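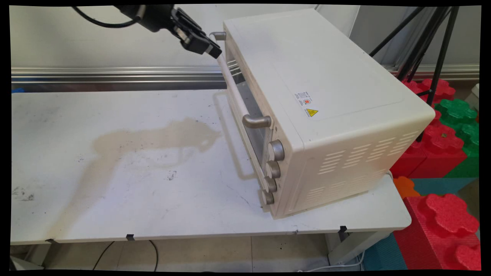 June, Drusdale bench, arm cell. Giorgia's notes, Aravind and Parvathi please add.

Oven door runs were stopping with a force fault on approach. Went through the cell before touching any code.

Rail: checked every bolt along the back. One was a quarter turn loose, nipped up and marked with paint pen.

Table: the clips on the front edge are all tight. Left the tan stain alone, it has been scrubbed twice and won't shift. The oven position matters more than the stain. It had crept since Gangadharan taught the points, so I put it back against his pencil marks and jogged to the upper handle bracket by hand to compare. Error was 6 mm towards the wall. Re-taught approach and pre-grasp, kept the old ones under a different name.

Arm cable: the loop was catching at full reach. Gave it more slack and re-tied it at the shoulder. Please don't tie it any tighter.

Gripper: took both fingers off, cleaned the linkage pins with a dry cloth and put a drop of light oil on each. The right finger had play at its mounting piece, so I did up the two small screws with thread lock. Opened and closed it 200 times off the job with no stalls. Wrist camera lens wiped.

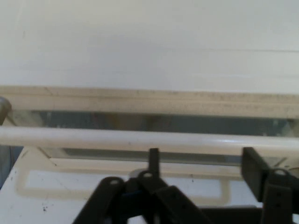
With the wrist camera running, stop the approach while there is still a clear gap between the fingers and the bar, check that the bar lies nearly level in the view, then step in at slow speed. If it slopes much, the oven has moved again and the points are no good. Move the oven, don't edit the points.

Force limit was set to 1000 in the old file with no units written down. Prakash thinks that came over from the Fesbridge cell. Have asked him to look it up.

Oven stays unplugged for all of this.

Still to do: 3 slow pulls with someone on the stop button, then back to normal speed. Spare finger screws to order from Jandetti.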